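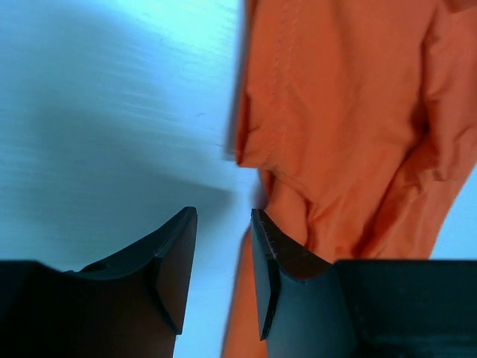 # Folding Table, March

Podico is a wash, dry and fold shop on the ground floor of the Morelli building in Zusau. This page is part of the gallery we keep on the site. The other parts cover the washers, the drying room and the mending corner. This one is about folding, and mostly about one color.

We do a lot of orange in March. The walking clubs come out of winter, the marshals for the Ullolel run get their kit ready, and bright things that have been in closets since fall come in for a wash. Orange shows everything: lint, water spots, a gray sock that got into the wrong load. It also shows creases more than most colors do, so it is a good color to learn on.

Most customers never see this side of the counter. They see the bag go over and the bag come back. The notes between the pictures answer things people ask when they drop off.

## Before the fold

Everything gets a shake first. Hold the piece by the top, let the rest hang, and give it two or three short snaps. Long swings don't do much except knock things over.

Next, look at the seams. A side seam should hang straight down. If it wanders toward the front, the piece was twisted in the dryer, and it will fold crooked no matter how careful you are. Pull lightly at the top and the hem at the same time and let go. Most knits come back. Some woven pieces don't, and those go to the press.

Check pockets again, even though they were checked at drop-off. We have a jar for what turns up. At the moment it holds two pen caps, a bus token, a locker key and a lot of those small plastic threads that hold price tags.

Tabs, loops and drawstrings get straightened before the piece goes down. They leave a mark if they are trapped under a fold for a few days, and on orange the mark is easy to see. The same goes for care labels, which like to flip to the outside at the neck.
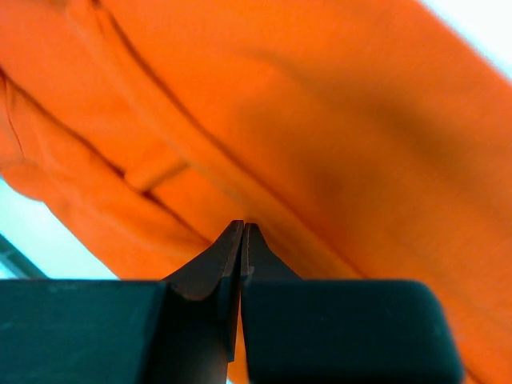

*Orange fabric up close, with a small tab lying at an angle across one of the folds.*

A seam and a fold can be hard to tell apart when cloth is bunched like this. Run a thumb along the line. A fold will give and a seam won't. New people on the table usually fold along whatever line they find first, and half the time it's a leftover crease from the dryer.

We don't iron by default. A standard order is washed, dried and folded, and the folding takes out most of what the dryer put in if it's done while the cloth is still a little warm. Pressing is extra and priced by the piece. The board by the door has the current prices, and they are also on the back of your ticket.

## Long pieces

Long pieces are laid out with the top at the back of the table and the hem toward the front. The order of work is the same for nearly all of them:

1. Lay it down and let go of it. Cloth that is still being held will be pulled out of line.
2. Flatten from the middle outward with the side of the hand.
3. Bring the hem up first. How far depends on the shelf or drawer it's going to.
4. Fold the sides in.
5. Fold in half from the hem end, then turn the whole thing over so the fold faces out.

Step 2 is the slow one. Wrinkles tend to collect in the top half, around necks and shoulders and waistbands, where the cloth is doubled or gathered. If you chase them toward the hem they just move. Push them out to the nearest edge.

Heavier cotton can be folded in three. Thin synthetics slide, and a three-part fold will be undone by the time the bag is home, so those get a half fold and a loose roll. If you would like everything rolled, say so at the counter and we'll put an R on the ticket. About the only things we won't roll are shirts that have been pressed — it wastes the pressing.

## What goes where

The table gets crowded fast, and a layout helps. Finished small cloths go in a pile in a back corner. The basket goes in the other back corner, where it can be reached without leaning over the work. The middle stays for whatever is being folded.

We use plastic baskets with holes in the sides. Wicker snags. Solid tubs hold the damp in, and something that came out of the dryer ten minutes early will smell by the evening. The plastic ones can be hosed down in the yard, and they stack.

Small cloths are folded in half and half again, and stacked by color within each order. This started as a way to catch strays. A pink cloth in a green pile is easy to spot, and it's either a customer's odd one out or it belongs to someone else's wash. Strays go on the hook rail with the date and the machine number. If you are missing something, ask for the rail before you go through your closets again. We keep things on it for 33 days.

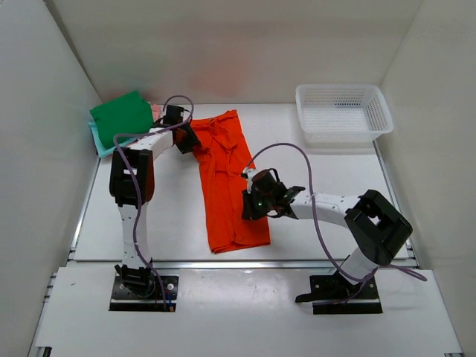
## Color notes for orange

These are the questions that come up most with bright orange.

**Does it bleed?** Some of it does, mostly in the first few washes. We wash new orange alone or with red. Once it has been through a few times it can go in with other brights. We still keep it away from whites and from pale towels.

**Does it fade?** Yes, and sun does more of it than washing. Hang it inside out if you dry outdoors. A piece left on a line all weekend will be lighter on the shoulders, and there's no putting that back.

**What about hi-vis?** Reflective strips are washed inside out on cool and never pressed. Check the label for the number of washes the maker allows. If you bring in work gear regularly, we can keep a count for you on the account.

**Can you get gray lint off it?** Usually. A lint roller first, then a short tumble with no heat. Pet hair takes longer. If it is bad, tell us at drop-off and we'll run the piece through the no-heat tumble before the wash as well.

**Why does it look brown in the evening?** It doesn't, it's the light at the counter. We changed the tubes over the table to 4,000 K last year and the color reads better there. The counter still has the old warm bulbs. Bring the piece over by the window if you want to check for a stain.

## Folding at home

A few things carry over well to a kitchen table or a bed.

Work on something smooth. A wiped-down table is better than a bedspread, which grabs the cloth and puts in wrinkles of its own. If the bed is all you have, put a sheet of cardboard down, or the back of a big picture frame.

Fold soon after drying. Twenty minutes in a heap is enough to set creases in thin cotton. If you can't get to it, take out the shirts and long pieces and lay them flat on top of each other over a chair. Towels and socks can wait.

Pick one width and fold everything to it. Ours is 11 inches, which fits the shelf bags. At home, measure the drawer and divide. A cut piece of stiff card makes a good gauge until your hands know the size.

Don't worry about fitted sheets. We get asked for a lesson every week, and ours come out as a neat-looking bundle with a mess in the middle, same as yours.

## Dropping off

Bags can be left from 7 a.m. and are ready the next afternoon. Large orders take a day longer. During the week of the Ullolel run, please allow two extra days for anything, as the club kit comes in all at once.

The minimum load is small enough that one person's week will meet it. There is a limit of 20 bags per club order. Past that, call ahead and we'll split it over two days.

Please empty pockets, tie drawstrings and close zippers. Put anything that needs special care in a separate bag and write what it is on the paper tag, in capitals if you can. Hangers are welcome back if they're straight.

The Morelli building has two entrances. Use the one on the yard side if you're carrying a lot; it has the ramp, and the door is wider. The street door sticks in wet weather and needs a push near the bottom.

## More in this gallery

- Washers and what the dials mean
- The drying room
- Mending corner: buttons, hems and small holes
- Hook rail, things waiting to be claimed (updated monthly)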